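HOUSEHOLD MATERIALS AND WASTE
Unit 4 handout: Cartons and other mixed-material packs
Course lead: Jovita Ventura. Lab sessions: Bontu Weldu.

Read this before the lab. Bring the handout with you, along with one rinsed drink carton from home. The sorting tables from Unit 3 still apply.

1. What a drink carton is made of

Most of a milk or juice carton is paperboard. The board gives it stiffness and holds the print. A thin layer of plastic on each side keeps liquid in and damp out. Cartons meant for the refrigerator usually stop there. Shelf-stable cartons, the kind sold off an unrefrigerated shelf, normally have a layer of aluminum foil as well, which blocks light and oxygen.

To tell the two apart, cut the carton open and look at the inside wall. A silver surface means foil. A white surface usually means board and plastic only.

2. Shapes

Gable top: folded to a ridge and sealed along it. Common for fresh milk.
Brick: flat top, with the corners folded down and glued.
Small portion packs: usually a brick with a straw hole.

Caps and spouts are a separate plastic part. Local rules differ on whether to leave them on. In the Harkbridge exercise the cap stays on. In the Figueroa exercise it comes off and is weighed separately – read the heading on your worksheet before you start.

3. Preparing a carton

Empty it fully. Rinse with a little cold water, shake, and drain upside down. For the lab, open all the folded corners, cut down one long side, and lay the board flat to dry. Do not use hot water, as it softens the glue and makes the layers harder to separate cleanly later.

4. Reading the outside

Printing on a carton does several jobs, and students tend to look only for the recycling mark. Work from the general to the specific: what the product is, how it should be stored, then what the packaging is made of.
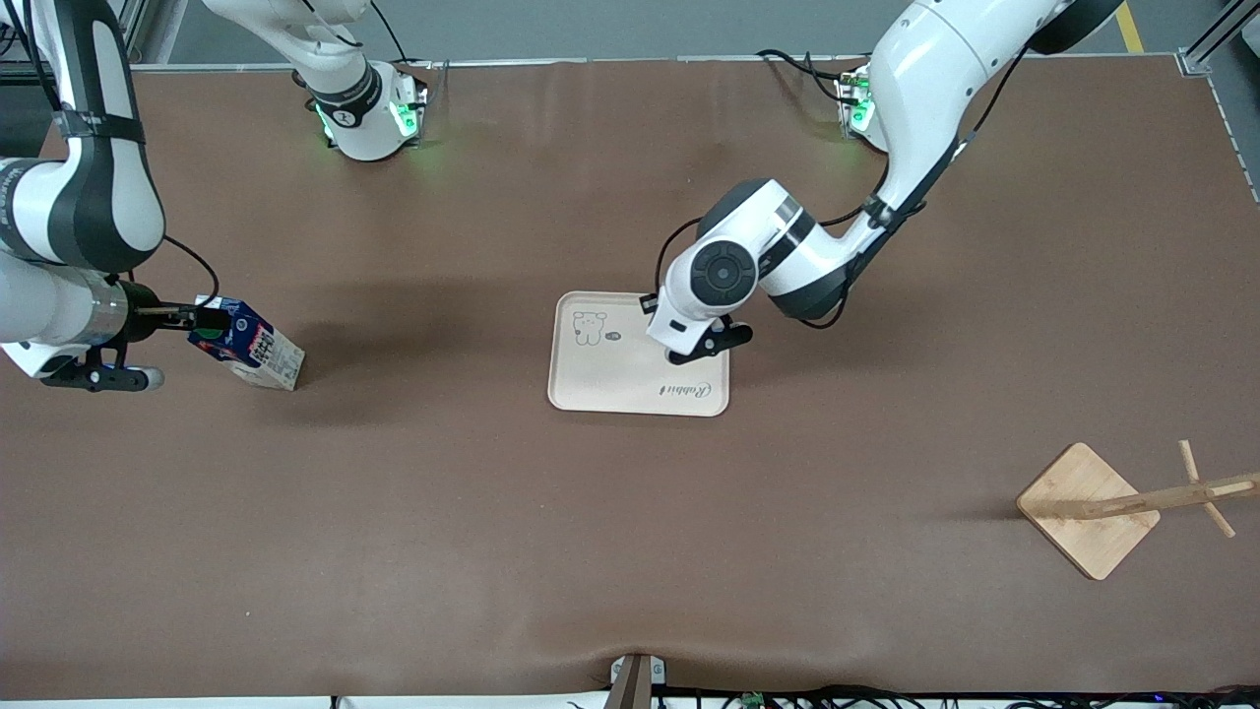

Imported cartons are good practice for this step. Color and layout help you find the sections, but they do not tell you what the pack is made of. A milk carton with dark blue and red panels and Japanese-style lettering has to be sorted by its material like any other, even if you can't read a word on it. Use the cut test from section 1 and write "label not read" in the notes column.

5. Lab task

Soak a 12 cm square of carton board in 400 ml of water for 90 minutes. Peel the layers apart by hand, dry them, and weigh each one. Record the weights on the Skeltum sheet. Elisa Greco has spare copies.

Reading for next time: Moussa, chapter 3, on glass and returnable bottles.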